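June, cell 2, afternoon into evening

Handover task again, remote control on both arms. Sointu Tikkanen driving, me on the log and the reset. Target for the Barneo set is 300 good demos, we came in this morning at 129 so still a long way off.

Changed since last time:
- follower gain on left arm down a notch, it was buzzing at the wrist whenever Sointu held still
- new floral cover on the table. Vogler wants pattern under the object for at least part of the set, plain white only was making the policy lazy (his word)
- episode cap set to 800 steps. Before that people just hovered forever

Handover point is the bit that eats time. If the two grippers come in at the same height the fingers knock. Sointu now brings the right one in a little late and lets the left wait - much cleaner, and the replay looks less nervous too. Will write that into the operator sheet so teh next driver does it the same way.

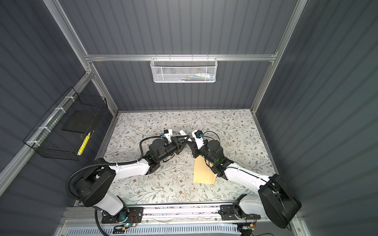 Both grippers at mid-table, small white cylinder between them. Cardboard piece on the tabletop under the right one.

Dropped frames on the left wrist stream twice, both times right after restarting Kamomance. Didn't see it otherwise. Reseat connector before next session, if it still happens then its the driver and I'll mail Zollelgate.

Also - releases. Several demos where receiving side closes and giving side opens in the same instant. Looks fine on video but Vogler says leave a gap, half a second or so. Tagged those "fast release", not deleted.

To do:
- rerun calib on right arm, feels off near full reach
- more starts from far corner, we keep being lazy and placing it near
- ask Sointu wether the pedal for pause is worth it, I keep hitting the key late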